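Re: [refurb-list] Dell towers, strip-down order
March 2019

An earlier message said:
> We have 30 of the Dell towers at Fluddale and want one teardown order
> for the bench sheet. Do you pull the drives before the power supply
> or after? And does the blue plastic go in with the mixed scrap?

Drives first. With the side panel off and the case on its side, the two carriers sit next to each other in the cage below the power supply. Each lifts by the light blue tab at its top. The SATA cable runs down behind the bay, so unplug it before pulling anything.
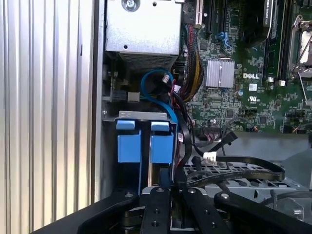
Two blue carriers in the cage, power supply at upper left.

Our order at Aresdale, as it stands on the sheet:

1. Case flat on the slotted table, open side up. Check the processor socket and write down what you find. An empty socket gets its frame left alone and a cap fitted if we have one. Bare pins do not survive a dropped screw. The graphics card stays in its slot until step 3. 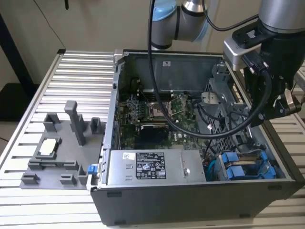
2. Carriers out. Grip the block at the near end and draw it straight along its length. Keep the yellow, red and black power wires clear of the rail. If a carrier binds, stop and look for a trapped wire. Of 103 units logged since October, 4 had a cracked rail, all from twisting.
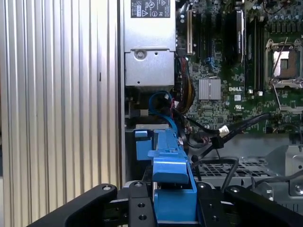 3. Cards, then memory, then the power supply. Copy the details from the black label before the supply leaves the case. Mujić takes supplies only with the label readable, and their form asks for the rating as printed. Put the screws in the tray.

On the bench itself, keep the gray fixture plate to the left of the tower and leave it there between units. The case goes down with its feet toward you, which puts the supply on the near side.

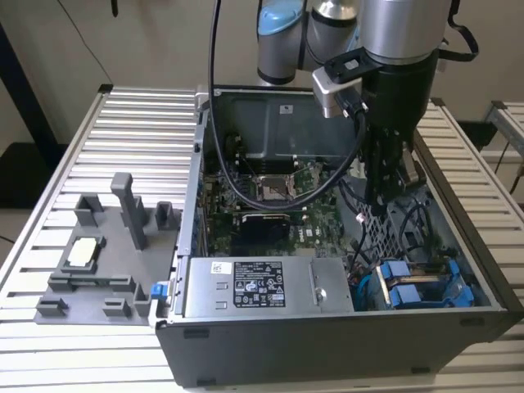 As for the plastic, keep the blue carriers out of mixed scrap. Flundden will collect sorted carriers in lots of 400, rails still attached. Expansion slot clips go in a separate bag. I have no figure for the air shrouds and would hold them for now.

Send corrections to the list and I will update the sheet.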